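Omthorpe Appeal

The Omthorpe Appeal was a public awareness campaign that asked lawmakers to set aside a national day of remembrance for the people driven out of the Wernano valley. It began as a letter from four families and grew into one of the liveliest grassroots efforts the Wernano community abroad has ever seen.

Background

Families from the valley settled in Omthorpe over three generations, bringing their songs, their bread recipes and a remarkable habit of writing everything down. Church halls and private homes held boxes of diaries and letters, many in the Flestska dialect. For years these were shared mainly at the spring gathering in May – a long, noisy evening of readings and music that still draws visitors from far outside the town. 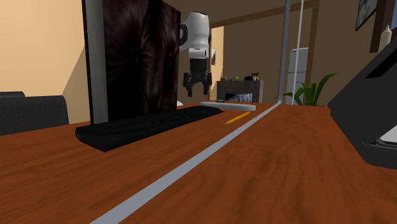 Campaign and public response

The organizers asked supporters to post one short message online, naming the village their family came from. More than 200 village names appeared within 12 hours, including several missing from every printed map of the valley! Musicians and athletes with large followings passed the messages along, and radio stations began reading them on the air.

Lawmakers received the appeal at a hearing where three letters were read aloud, first in Flestska and then in English. A resolution recognizing the day passed later in the same session. Its wording stayed very close to the families' original letter, a point of great pride in Omthorpe.

Legacy

The messages were gathered into a free online collection, which schools use for lessons on migration and family history. It has also given a wonderful lift to the study of Flestska, with new spellings and place names still being added – most of them sent in by readers.

See also: Wernano valley; Flestska dialect; Days of remembrance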